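4.2 Living with the wrist camera

I should say up front that I liked the Narkar kit before I ever plugged it in. Bolell sells it as a bolt-on package (wrist camera, bracket, a short cable and a small logging program), and after two years of me and Abdelilah Shawky printing our own brackets and gluing them back together, a box with everything in it felt like a holiday! So read this section as one written by somebody who wanted the thing to do well, and who then spent most of December looking at its output.

We recorded 501 grasp attempts on the bench arm with the kit as shipped. No lens swap, no extra lamp, default exposure. Ashraf Kabbaj ran the arm for most of them and I sat with the logger, which saves one still at every pause in the motion plus the full stream if you ask for it (we did, and then bought another disk). The stream is easy to work with. Time stamps line up with the joint log, and the files open in everything we tried, including the ancient viewer that Ilham Ramadan refuses to give up.

My main complaint is about close range. The data sheet talks about the camera's view "at working distance," and I kept wanting to ask whose work they had in mind. Ours puts the wrist right up against things. With a fixed-focus lens, a surface that near goes soft all over, and you're left with a few gentle shifts in tone and hardly an edge to hold on to.
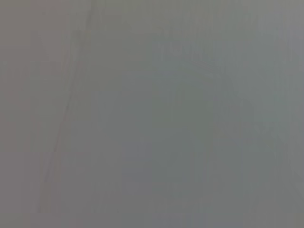
Figure 6. Wrist camera still, very close range. A faint diagonal line at left is the most defined feature.

I tried calling that line a crease, then a seam, then the edge of a thin sheet, and I couldn't defend any of the three. Our edge detector had no better luck with stills like Figure 6. The left side is a touch pinker than the rest, the middle a bit darker, and a color threshold tight enough to split them also picks up the blocky compression patches. Amr El Sherbiny suggested turning compression down in the logger menu, so we did that for a second run of 100 attempts. The patches got milder and the files got huge, but the blur stayed exactly as it was (no surprise, it's the lens).

What would I change? I'd pay extra for a lens I could refocus by hand, and I'd love a sharpness score written next to each still so we could filter on it. Marloes Koster wrote a small script that does the scoring afterward, and we used it for everything in Section 5. It takes the variance of the Laplacian over the whole still and drops anything under a cutoff we picked by eye on the first run. The cutoff is a setting in the script, and we left it alone for the second run.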